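# Getting a kid's closet down to what fits

I do this twice a year, usually in October and again when the snow's gone, and it takes me one long evening if I don't stop to look at old school papers (I always stop to look at old school papers).

Pull out everything first. Dresser, closet, the hooks by the door, the bag in the car. Dump it on your bed, not the kid's, so you have to finish before you can sleep.

Then sort by size and ignore the season completely. Tags lie, so I keep one pair of pants that fits right now and hold everything up against it. Anything shorter in the leg goes straight in the outgrown bag.

Shoes get their own round. Stand the kid on a piece of cardboard, trace both feet, cut out the bigger one and slide it into each shoe. If it buckles at the toe, the shoe's done. Sandals are easier - lay the cutout on the insole and look for a bit of room past the toes.

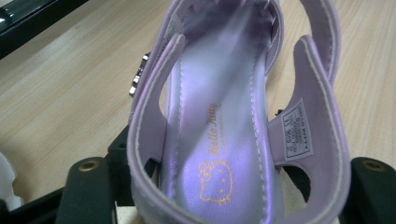
Dougal Rankin wrote in to say that he traces in the evening, after a full day of running around, and gets a bigger foot than he does at breakfast. He also leaves the socks on for winter boots and takes them off for everything else. I've tried it since and I'm a convert!

Now the outgrown bag. I split mine into hand-me-downs and stuff to sell, and I only bother selling coats and boots. Last time I made 117 dollars at the Lovgate swap, and it took me 7 trips to the car. Write the size on the bag in fat marker before you close it - you won't remember by spring.

Whatever's left goes back in the drawers, biggest sizes at the bottom.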